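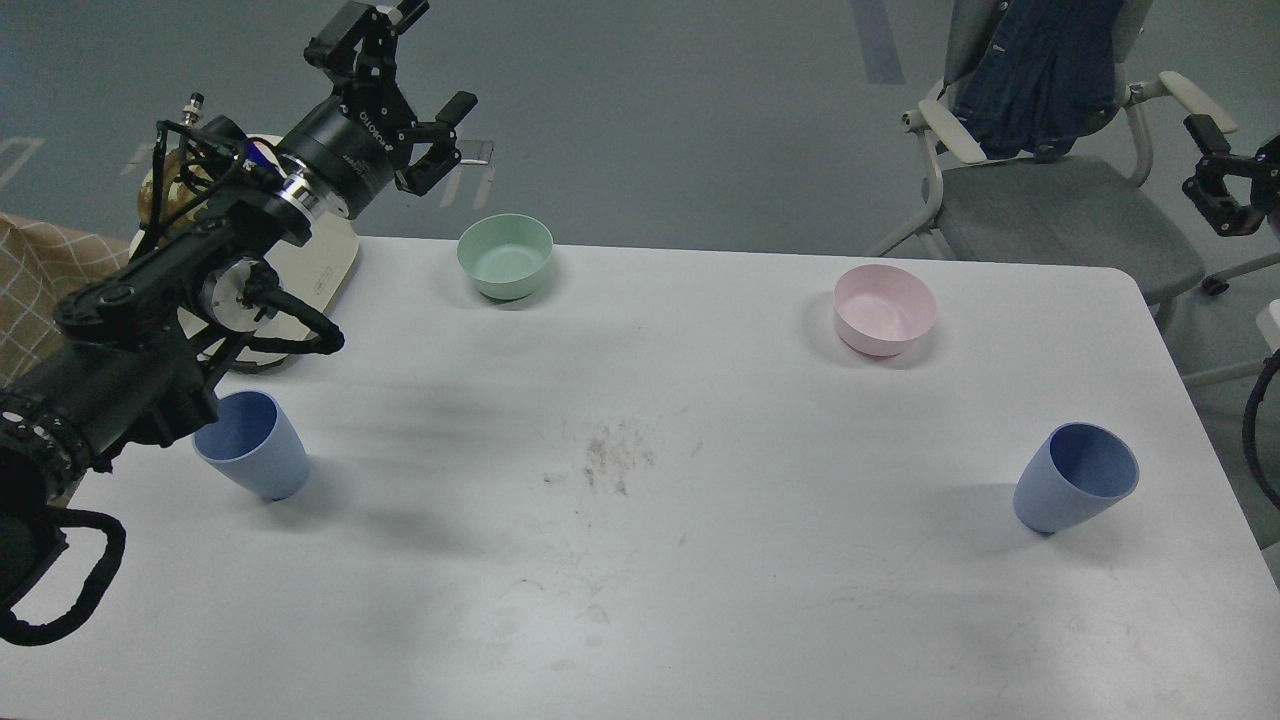

Section 5: Checking a candidate's finance filing

Filed under: Elections, Voter Guides

Have the filing open before you begin. The Clumside clerk posts a summary too, but I wouldn't rely on it - the summary leaves out loans.

1. Open the county portal and choose the race. Pick "All committees" even if you only want one candidate.
2. Download the itemized report. If the portal offers a "highlights" version, skip it.
3. Sort donations by employer. In the Denen ward race, 136 entries listed "consultant" and no firm.
4. Add up the loans separately. Horgan's campaign showed $1450 raised in January, and $700 of that was her own money.
5. Compare your total with the one on the cover page. Write down any gap.

Note: "Grassroots" has no legal meaning on these forms. Any campaign can claim it, and most do.

Caution: A late amendment replaces the earlier report on the portal. Save your own copy first. The clerk says old versions are kept on request. We asked for one on Mon 5 October and are still waiting.

If the file won't open, try another browser before calling the help line.

We use cookies to remember your settings. Accept | Manage choices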